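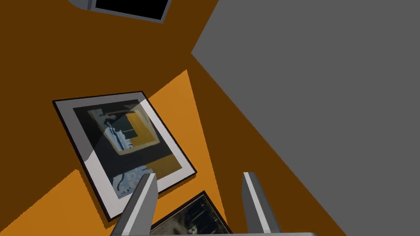

My habit of evening walks

May 5, 2018

When I moved to Wodmont in January, I did not know one person in the town. My work is at home and there were days when I spoke only with the cashier. So I made a rule for myself: every evening I go out and walk for 55 minutes, in any weather.

The first weeks were not pleasant. It was dark, the sidewalks had ice, and I took always the same road to the old mill at Skutgate and back. I looked at my watch very often. But after some time I began to know the road. I knew which house has the barking dog, and at which corner the wind comes strong from the river.

Now I have three routes. The short one goes around the school. The second one is Skutgate, and the third climbs up to Priltutby, where there are 11 benches along the path and a view over the whole valley. On a clear evening I stay there too long and must come home almost running.

I tried also a step counter, because a colleague recommended it to me. It wanted 10,000 steps from me and on lazy days I had 3,000, and I felt guilty like a schoolboy. After 16 days I put it in a drawer. Minutes are enough for me.

What I like the most is that people started to greet me. A lady who waters her garden asked me last week if I had been sick, as she had not seen me for two evenings. I was only visiting my sister, but her question made me happy for the rest of the walk.

Next month I want to find a fourth route, maybe on the other side of the river, if the footbridge is open again.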